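Jodeoの工場開放日に行ってきた(電源タップを見るためだけに片道二時間)

1月17日、電源タップの工場を見学してきました。

家族には「どこに行くの」と聞かれ、「延長コードを見に」と答えたところ、「家にあるじゃない」と返されました。正論です。テレビの裏に行けばいつでも見られます。ただ、あそこにあるのは埃をかぶった完成品であって、組み立て前のケースや検査中のコードは置いてありません。そういうものを見たい人間が世の中にどのくらいいるのか、少々心配しながら電車に乗りました。

最寄り駅はTelley口という、地名なのか出口の名前なのか判断に困る駅です。駅前にコンビニが一軒、閉まっているクリーニング店が一軒、あとは風。案内のはがきには「徒歩で無理なくお越しいただけます」とありました。スマートフォンの歩数計によれば、改札から受付まで2,921歩。無理なくの定義について考えるにはちょうどいい距離でした。途中に自動販売機がひとつもないので、行かれる方は駅で飲み物を買っておくことをおすすめします。

受付でスリッパと名札を渡されました。名札の番号は343。そんなに人が来ているのかと色めき立ったのですが、ロビーにいたのは私と、親子連れと、なぜか揃いのジャンパーを着た一団だけ。番号は去年からの通し番号だそうです。去年の人たちに混ぜてもらった形になります。

Jodeoは、店先でよく名前を見かけるような会社ではありません。作っているのは海外向けの多いタップ類と差し込み口の部品で、本社の建物もごく地味な二階建て。玄関に歴代製品のガラスケースがあり、これがたいへんよかったです。初期のものはとにかく重そうで、角が立っていて、足の小指をぶつけたら一日を棒に振りそうな形をしています。年代が下るにつれて角が丸くなり、色が茶色からクリーム色、クリーム色から白へと移っていく。人類の進歩を感じるべきところなのでしょうが、私は茶色の時代のやつが一番ほしいと思いました。もちろん非売品です。

見学は二階の「差し込み口の部屋」から始まります。正式には形状確認室というそうですが、壁一面に各国の差し込み口が並んでいるので、前者の呼び方のほうが親切でしょう。丸い穴、平たい穴、斜めの穴、丸と平が同居している穴。顔に見えるものを探し始めると先に進めません。親子連れのお子さんが「これ怒ってる」「これびっくりしてる」と順に判定していて、私も心の中で同じことをやっていたので、たいへん肩身が狭かったです。

いろいろな形のプラグを一枚の差し込み口で受け止めようとすると、穴の形がだんだん複雑になります。部屋の解説パネルではこれを「多様なご要望にお応えした形状」と表現していました。言い換えれば、全員の言い分を聞いた会議の議事録みたいな形、ということです。出張の多い人には頼もしい味方でしょう。ただ、どの向きに挿すのが正解なのか、寝ぼけたホテルの朝に見分けられる自信は私にはありません。

次が一階の組立室。ここはガラス越しです。ケースの下半分に金具を並べ、線をつなぎ、上半分をかぶせてねじを締める。手順だけ書けばそれだけで、それを見に来た私が言うのもなんですが、本当にそれだけです。ところが見ていると飽きません。金具というのは一本の長い板が端から端まで通っていて、差し込み口の位置ごとに挟む部分が立ち上がっている。あの細長い箱の中身は、言ってみれば電気の廊下です。廊下に部屋が並んでいて、客が来たら部屋に通す。そう思って眺めると、家のタップにも多少は丁寧に接しようという気になりました(この気持ちは帰宅後、テレビの裏の埃を見た時点で薄れました)。

揃いのジャンパーの一団は、どうやら同業か近い業種の方々だったようで、ガラスに張りつくようにして小声で話し合っていました。「あの曲げ、いいな」という声が聞こえました。どの曲げのことか、私には最後までわかりませんでした。世の中には見える人にだけ見える曲げがあるようです。

組立室の隣に、製品を台に置いて扱いを見る一角があります。私がこの日いちばん長く立っていたのはここです。白いタップを机に平らに置き、端を押さえ、コードをどちらへ逃がすかを見る。地味です。しかし電源タップの暮らしやすさというのは、たいてい、この「コードをどちらへ逃がすか」で決まってしまうのではないでしょうか。
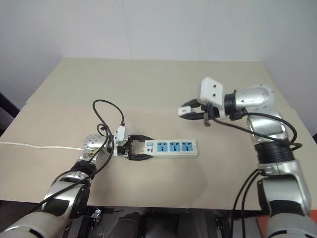

我が家の事情を申し上げますと、机の上のタップは常に少し浮いています。コードに巻きぐせがついていて、本体を持ち上げてしまうのです。上に辞書を載せて押さえていた時期もありますが、辞書を引くたびにタップが起き上がるので、調べものの頻度が下がりました。その話を質問時間にしてみたところ、係の方は笑いもせず、コードを一度まっすぐに伸ばして、しばらく置いてから使ってくださいと答えてくれました。しばらくとはどのくらいか、と重ねて聞くと、くせによります、とのこと。くせの強い相手には時間をかけるしかない。人づきあいの相談に来たような気分になりました。

もうひとつ、水色という色について。白い本体に水色の差し込み口という取り合わせは、私の頭の中では長らく「病院の待合室」の棚に分類されていました。清潔だが、長居はしたくない色です。ところが近くで見ると、これがなかなかいい。穴の位置がわかりやすいし、スイッチまで同じ系統の色になっていると、触っていいところとそうでないところの区別がひと目でつきます。黒一色のしゃれたタップを買って、夜中に手探りで穴を探した経験のある者として、ここは素直に負けを認めておきます。

スイッチについても一家言ある方が多いと思います。差し込み口ごとに個別のスイッチがほしい派と、ひとつで全部切れればいい派。私は個別派を名乗って長いのですが、実生活で個別に切った記憶がありません。全部ついているか、全部ついているか、その二択です。係の方に、どちらが売れるのですかと聞いたら、輸出先によるので一概には言えないと、模範的な返事をいただきました。

続いて体験コーナー。配られるのは組み立て練習用のキットで、ケース、金具、ねじ、短いコードが袋に入っています。工具はGinolerというところのドライバーで、持ち手が妙に太い。電気は通さない練習用なので安心してくださいと言われ、安心した途端にねじを一本落としました。床は灰色、ねじも灰色。スリッパで踏んで位置を特定するという、あまり人にすすめられない方法で回収しました。

制限時間はなかったはずなのですが、隣の親子が先に完成させてからは事実上あったようなものです。お子さんの作品は上下のケースがぴたりと合っていました。私のは、合っているかと聞かれれば合っていると答えますが、横から見ないでください。持ち帰ってもよいとのことで、いま本棚に置いてあります。何もつなげない電源タップというのは、思ったより場所を取ります。

昼は構内の食堂が開放されていて、Beneš定食というものがありました。取引先の町の料理にちなんだ献立だという説明書きが出ていましたが、運ばれてきたのは煮込んだ肉と、ゆでた芋と、味噌汁でした。味噌汁の参加によって、どこの町の料理なのかわからなくなっています。肉はやわらかく、芋は大きく、味はとてもよかったです。ごはんのおかわりができるという張り紙を、食べ終わってから見つけました。

食堂のテーブルにはどれにもタップが備えつけてありました。さすがです。そして、どの席のコードもきちんと壁に沿って這わせてあり、一本も浮いていませんでした。こういうところで会社を信用してしまう私は、たぶん扱いやすい客なのだと思います。

出口の手前に売店があります。見学者向けに、箱に傷のある品などを安く出しているとのこと。差し込み口3つの白いのを手に取って戻し、長いコードのを手に取って戻し、また最初のところに戻り、結局1,540円の短いものを買いました。家にはすでに使っていないタップが5本あります。それは自分でもわかっているのですが、手ぶらで2,921歩を引き返すのは、どうにも惜しかったのです。

レジの横にはコード用の面ファスナーも置いてあり、こちらは迷わず二袋。帰宅した晩にさっそくテレビの裏に取りかかり、まず埃を取り、次に何の線かわからない線を一本見つけ、抜いてみて、何も起こらないので戻しました。翌朝、玄関の電話が鳴らないと家族に言われました。戻す先が違ったようです。

これから行かれる方へ、いくつか。

・見学は予約制です。次の回は2月で、はがきかウェブの用紙で申し込めます。はがきのほうが返事が早かったです。
・組立室は撮影できません。ほかの場所は係の方にひと声かければ、たいてい大丈夫でした。
・スリッパは大きめのものしかありません。階段では手すりを。
・売店は現金のみ。電気の会社ですが、現金のみです。
・帰りの電車は一時間に二本。駅の待合室にコンセントはありません。携帯の充電は食堂で済ませておくこと。

買ってきたタップは、いま机の上でコードを伸ばして寝かせてあります。くせはまだ抜けておらず、昨夜見たら、片側がほんの少し浮いていました。もうしばらく様子を見ます。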